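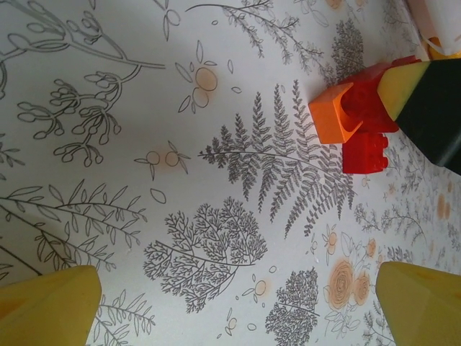 Pomitz Basketball Club is a semi-professional side from the river town of Plallia, and I've been keeping this article going for longer than I'd like to admit. The club plays in the second division and draws crowds of up to 489, which is a full house at Paulík Hall. Its colours are a soft peach-orange and dark grey, very close to the berries and outlines on the printed cloth at the top of the page, and yes, they look better on a singlet than you'd think!

The club was started by Anežka Halás, a schoolteacher who wanted somewhere for her old students to play in winter. They lost their first 14 games — all of them, I've checked the scorebooks — and then won the next two.

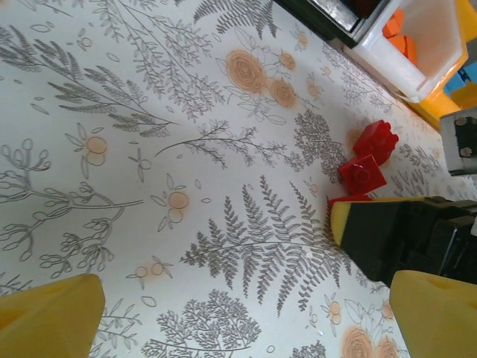
Players and coaches

Prasetyo Sitompul is the name most people know. He's a point guard, left-handed, and the first Pomitz player to reach 1,000 career points (a free throw, in April, against Prakelico). Alžběta Mikuš coached him for most of that run and still runs the juniors. 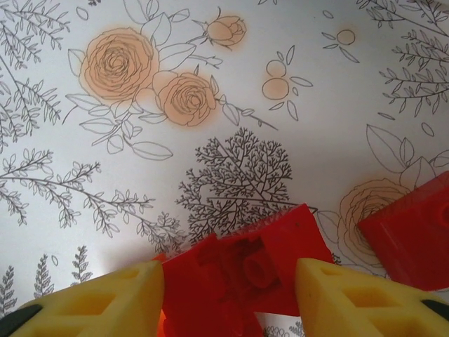
Sugeng Lumenta took over as head coach and changed the defence straight away. He likes a tight zone with the two big forwards parked close to the basket, and I always picture it as chunky red building blocks like these, sitting low with a chunky yellow piece on either side. Prakelico fans call it boring. I love it, but I'm biased — my seat is right behind the bench.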